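How Does a Robot Learn to Pick Up a Plate?

Koltside Science Center – Learning Pages for Ages 8 to 11

Think about the first time you tied your own shoes. Someone probably sat beside you and showed you how. Perhaps that person even put their hands over yours and moved your fingers through each loop. You learned by being shown.

Some robots learn in much the same way. This page explains how a person can show a robot what to do.

Why not just tell it?

A robot follows a computer program, which is a set of instructions. For some jobs, the instructions are easy to write. "Move forward one foot and stop" is a simple one.

Now try writing instructions for picking up a dinner plate. Where do you put your fingers? How hard do you squeeze? What do you do if the plate is lying flat, or leaning on something? Your hands know the answers, but it is hard to put them into words. When a job is hard to explain, it is often easier to show it.

Two ways to show a robot

The first way is by hand. A person takes hold of the robot's arm and gently guides it through the job. Sensors in the joints measure how far each one bends. The joints are the places where the arm can turn, like your elbow and your wrist.

The second way is by remote control. This is called teleoperation (say it: TELL-ee-op-er-AY-shun). "Tele" comes from a Greek word that means "far away." The person does not touch the robot at all. In some laboratories the person moves a smaller pair of arms, and the robot copies every move. In others the person holds a controller in each hand or wears special gloves.

Each try from beginning to end is called a demonstration. While it is going on, the computer saves two kinds of information: what the cameras see, and how the arms and fingers move.

Practice makes a pattern

One demonstration is not enough. If a robot saw a plate picked up from only one spot, it might reach for that same spot every time, even after the plate had been moved. For this reason the teacher changes things a little between tries. The plate may be turned, or a different plate may be used.

Yasaman Ghorbani teaches robots in the Tustis Laboratory, which is a partner of our center. Her group recorded 752 demonstrations of one kitchen job. On a good day she can complete 60 or 70 of them before her arms are tired. She keeps the tries that contain mistakes in a separate folder, so that the computer does not learn from them by accident.

After the demonstrations are finished, the computer looks for patterns in them. It matches what the cameras saw with what the arms did next. This is called training, and it can take many hours. Then the robot tries the job by itself, and the people watch closely to see which parts need more teaching.

Arms at work with plates and a yellow bin 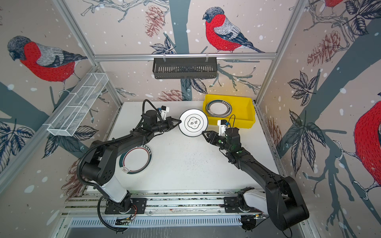
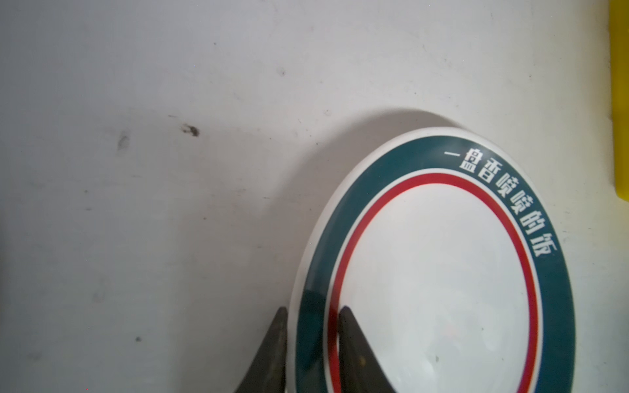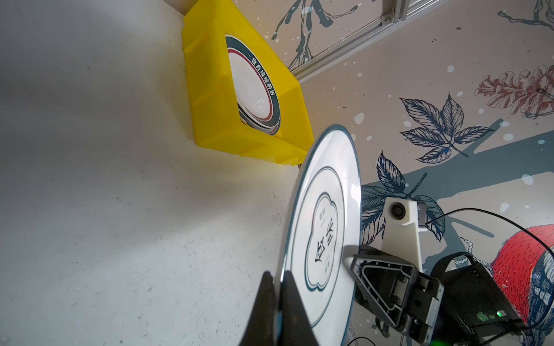
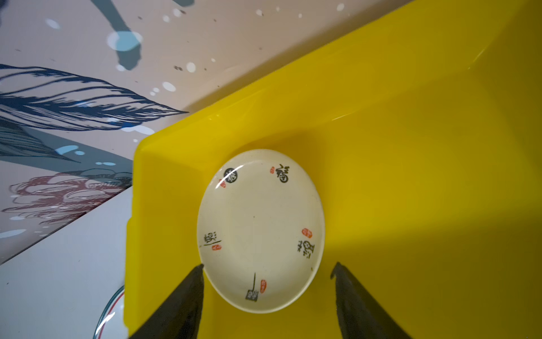 A robot needs to see well in order to learn well, and one camera is seldom enough. A camera that looks at the whole table can show where everything is, but an arm may block its view of something small. A camera on the wrist travels with the arm and gets close to the job. In the second picture, the wrist camera has a near view of two gripper fingers at the edge of a plate, with the rim passing between them. A gripper is the part of a robot that works like a hand. Look also at the first picture, where there is a small white camera housing on each wrist – the computer can use both views together.

Try it at home

You will need a partner, a plastic plate and a blindfold. Ask an adult before you begin.

Put the plate on a table. One person wears the blindfold and is the robot. The other person is the teacher. First, the teacher may use words only. Next, the teacher may guide the robot's hands. Which way was faster? Move the plate to a new place, trade jobs and try again.

Words to know

Demonstration – one complete try at a job, saved by the computer
Gripper – the part of a robot that holds things
Joint – a place where an arm can bend or turn
Teleoperation – controlling a machine from a distance

Page last reviewed Nov 27, 2018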